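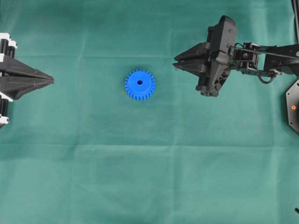

I moved to Istthorpe in March to finish my nursing studies, and I want to write down how it was to find a room there. Maybe it helps another student who comes from abroad.

The school gives you a list of 25 addresses. I wrote to all of them and received 4 answers. One landlord wanted 2670 for the deposit, and I had saved 2000. I explained this politely and he stopped writing to me.

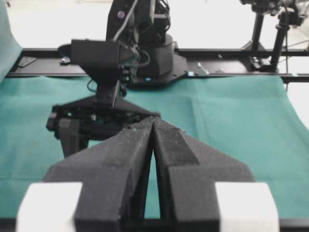 Then Madhu Sengar from my anatomy class told me that her cousin was leaving a room on Prolgate, near the bus to the hospital. It is small and the heating is loud at night. But my early shifts begin before six, and from this room I can walk if the bus does not come. I took it the same evening.

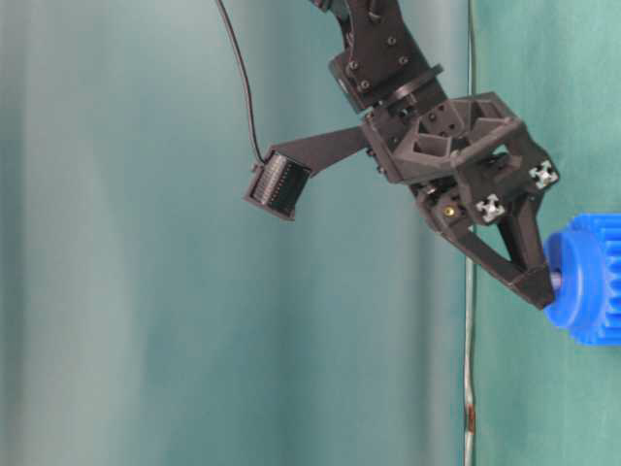 Last changed: Jan 19, 2022

My advice is to ask your classmates first, before you pay any agency. Ask also who pays for the water. I did not ask, and my first bill was a bad surprise for me. Peter Vaněk, who lives upstairs and studies physiotherapy, showed me how to read the meter, and now I write the numbers in a notebook every week. My next exam is pharmacology, so I will not write here for a while.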